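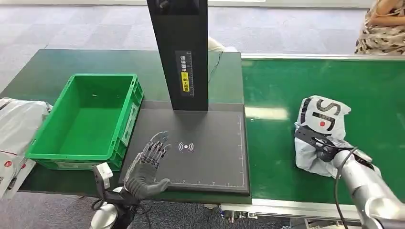 Packing corner gallery, 26 Nov 2021. Busy week at Ellwood so this is quick. Same bench layout is going in at the Venter site so have a look at where stuff sits. Mailers come in soft and crumpled, like the white one with the big S and J on the green belt, and they need flattening by hand before they go on the pad. Do that first. A folded corner throws the size off and then the whole parcel gets billed wrong, we had 9 of those last week and I had to redo every one.

**The pad**

Dark, flat, ruler ticks along the bottom and right edges. Line the parcel up to the ticks, label up. Please don't stack two on there to save time, it reads them as one fat parcel and the count goes off. Wipe it at the end of the shift with the dry cloth, not the spray. The spray leaves a film and teh marks are getting hard enough to read on the old one.

**The column**

Tall black one at the back. Leave the label on the front alone, scale and all. Someone picked at the one on bench two and now it's half gone. Replacement is on order from Bradetti, no date yet.

**Green crates**

One crate per bench, left of the pad, long side facing you. Scanned parcels go in, nothing else. No tape rolls, no cups, no gloves. When it's full, swap it. Don't heap it up, the top ones slide off and end up under the table. We've got 247 of these on the floor now and they still go missing, so if you borrow one from another bench take it back.
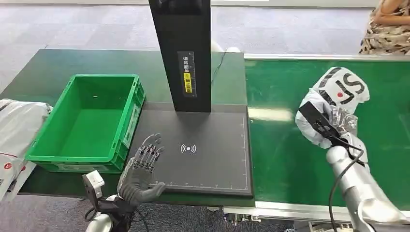
Crates also want tipping out between batches. Bits of card and tape get in the bottom and then stick to the next lot of bags. Takes two seconds. The label holder on the front is for the batch card, one card only, take the old one out first.

**Numbers, for those who asked**

Monday's run was 637 parcels on the one bench. Target for December is 1000 a day. Think we can get there if the mailers come down the belt spaced out a bit insted of in clumps, have asked Zirkenetti about slowing the feed.

**Still to do**

- mat for the floor, the thin carpet is murder on the feet
- second hook for the tape gun
- batch cards in a bigger print
- something better than a cardboard box for the torn mailers

More pictures once the Venter bench is up. If your crate has a cracked rim put it by the door and grab another.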